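Flullau demonstration group: minutes
2019-06-26, upstairs room at Sinthorpe
There: Yuto Okabe (chair), Lorcan Hegarty, Peadar Hennessy, me (Áine Fitzgerald, writing this). Halvard Lindholm on the phone from Pratstead, with a kettle going behind him for the first ten minutes.
Apologies: none received

1. Last minutes

Taken as read. Peadar wants it noted that he said "two-handed tasks", plural, and I had written it down as one task. Fixed in the shared copy. Sorry, Peadar!

2. Where the count is

Lorcan gave the number: 2147 demonstrations kept, against the 3000 we promised Ní Mhurchú. That's after his cull of the ones where tracking dropped out or somebody forgot to close the jaws at the end. He still has a pile he calls the maybes and he doesn't want them in the total yet. Yuto asked how long he'd be sitting on the maybes. Lorcan said a fortnight. I've put a fortnight in the actions with his name next to it, so we'll see.

Most of what's short is table tidying. Picking up and putting down we have plenty of, and pouring is nearly there. Halvard's feeling is that we've been choosing the easy jobs on tired afternoons (guilty, I did a whole afternoon of lids) and that from now on the task list should be drawn up in the morning and stuck to. Agreed, with some grumbling from my end of the table.

3. Hand-held against remote

This was the long one. Halvard has been driving the arm at Pratstead by remote control and he's keen on it, because what you record is exactly what the arm did and there's no arguing afterwards over whether it could reach. Fair enough. But he's getting through them very slowly, and he admitted that his wrists start to complain after an hour. Yuto's view is that the hand-held grippers give us far more in a day, and the motion looks like a person doing a job, where the remote ones look like a person parking a caravan.

Peadar said the trouble with hand-held is that people go too fast. He's right, I do it myself. You pick up the gripper, you know perfectly well how to put a spoon in a mug, and off you go at a speed the arm will never manage. We tried him calling out a slow count while I worked and it helped a bit, though it made me giggle, and then the gripper shakes.

In the end we agreed to do both. Halvard carries on with remote for anything that involves pushing or leaning on something (drawers, mostly), up to 900 of those. Everything else stays hand-held. Yuto will write the split up on one page so Ní Mhurchú can see it without having to read me.

4. Floor and set-up
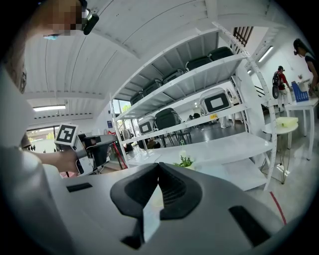
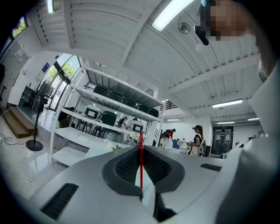

Floor space is my item and I'd been saving it up. We now have more than one person recording at once, people lean across each other to get to the table, and I'd like a proper rule for who stands where before somebody gets an elbow in the ear. Yuto suggested one recorder per side of the table and no swapping mid-task, and everyone was happy with that. The cables are my other gripe. That tangle of black and white in the second picture, on the floor in front of the steps, is right where I'd want to walk if I were coming down with a gripper in each hand and looking at neither my feet nor the fan. Lorcan says he'll run them along the wall. Peadar offered cable ties, of which he seems to own a great many.

Markers: the square on top of the gripper, as in the first picture, has to stay facing up and clear of your sleeve. I know it's dull to keep saying it, but Lorcan reckons sleeves are the biggest single cause of what he throws out. Short sleeves or roll them up, please. Halvard asked whether we could just make the marker bigger. Yuto said no, it starts knocking into things, and they went back and forth on this for a while and I stopped writing.

Plant on the shelves: it can stay. Peadar asked. I'll water it.

5. New people

We have six starting in January and I'd love to have a decent first morning ready for them well before then. My own first morning was Lorcan handing me a gripper and saying "have a go", and it took me ages to unlearn what I taught myself! What I proposed:

Start with the jaws open and wait for the go-ahead.
One task, at half the speed you think is sensible.
Watch your own recording back straight away, with somebody next to you.
Do the same task again. Then stop and have a cup of tea.

Halvard would add a turn at the remote controls for everybody, even the ones who'll never use them, so they find out how little the arm can see and feel. I thought that was a great idea and it went in. Peadar is worried about the arm being driven by complete beginners. Halvard will cap the speed and keep the stop button in his own hand.

Yuto wondered about letting people make mistakes on purpose, dropping a cup and then picking it up again, because so far our demonstrations are all so clean that the policy has no clue what to do once something slips. There was a lot of enthusiasm for this. We'll try a small batch and label it separately so it doesn't get muddled in with Lorcan's maybes. Plastic cups only. My favourite mug has been taken home.

6. Any other business

Naming of files. We've got three spellings of Flullau in the folders and I'm responsible for at least one of them. Lorcan to rename everything, and to tell us before he does it this time.

Halvard's line dropped out here and came back in the middle of Peadar asking about the colour of the new tablecloth. Grey, for now. If the jaws vanish against it we'll go back to the old one.

Actions
Yuto: one page on the hand-held and remote split, to Ní Mhurchú
Lorcan: cables along the wall; maybes sorted in a fortnight; file names
Halvard: drawers by remote; speed cap for beginners
Peadar: cable ties; list of slip-and-recover tasks
Áine: first-morning sheet typed up; floor rule on the wall; plant

Next meeting at Pratstead if Halvard can get the room, otherwise same place as this one.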